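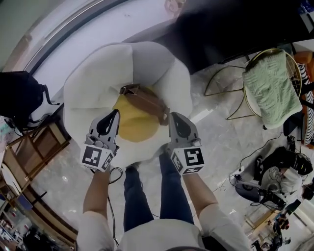
Why do bags have buckles?

A buckle joins two ends of a strap, or holds a strap at the length you want. Most buckles have three parts. The frame is the outside shape. The bar runs across it and holds one end of the strap. The prong is the thin pin that goes through a hole in the other end.

When you pull on the strap, the prong presses against the frame and stays there. The harder you pull, the harder it presses. To undo it, you push the strap back a little and lift the prong out.

Buckles are often metal because metal doesn't bend easily. Leather is good for straps. It is strong, but it can still fold and curve. Leather is made from animal skin that has been treated so that it doesn't rot.

Try it yourself

Find a bag or a belt with a buckle. Move the prong along one hole. Is the strap longer or shorter now?

Looking after a leather bag

Wipe it with a soft cloth. If it gets wet, let it dry slowly, away from the radiator. Put it down on something soft, like a cushion, so the corners don't get scuffed.

Words by Sandrine Marty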